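Where Do Old Electrical Things Go?

Think about all the things in your home that use electricity. The toaster, the phone, the lamp beside your bed, the toy car that talks too loudly. One day each of them will stop working. What happens to it then?

My neighbour Isla Buchanan keeps a drawer for such things. It has 15 old phone chargers in it, and none of them fit her phone. Many families have a drawer like this. The things in it are called e-waste, and the letter e is short for electronic.

What is inside?

If you could look inside an old radio, you would find many small parts. There are wires, switches and tiny screws. Most wires are made of copper, a reddish metal that lets electricity move through it easily. Around the copper is a coat of plastic, so that the electricity stays where it should.

Some parts are made of brass. Brass is a mixture of copper and another metal called zinc. It has a yellow colour, a little like gold, but it costs much less!

Copper can be melted and used again many times. The copper in your lamp may once have been in a water pipe or a cooking pot.

Sorting comes first

Before metal can be melted, the different materials must be separated. Plastic goes with plastic, and copper goes with copper. Big magnets help with this work, because they pull out iron and most kinds of steel. Copper and brass do not stick to a magnet, so they have to be found in another way.

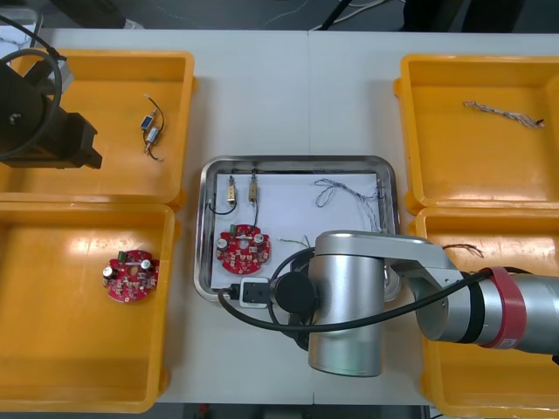

A visit to the collection day

In September our town had a collection day at the library. Veikko Suominen weighed everything that people brought. By the afternoon he had written down 289 kilograms, and the heaviest thing was an old Pesonen washing machine – it needed a trolley and three adults.

What can you do?

Never open an electrical thing by yourself, even if it is broken. Some parts can keep electricity inside after the plug is out. Batteries need special care too. They can start a fire if they are crushed, so they must not go in the rubbish bin at home. Ask an adult where the nearest collection point is.

You can also ask if the thing can be repaired. Sometimes a lamp only needs a new switch.

Words to remember

E-waste: old things that used electricity.
Copper: a reddish metal used in wires.
Brass: copper and zinc mixed together.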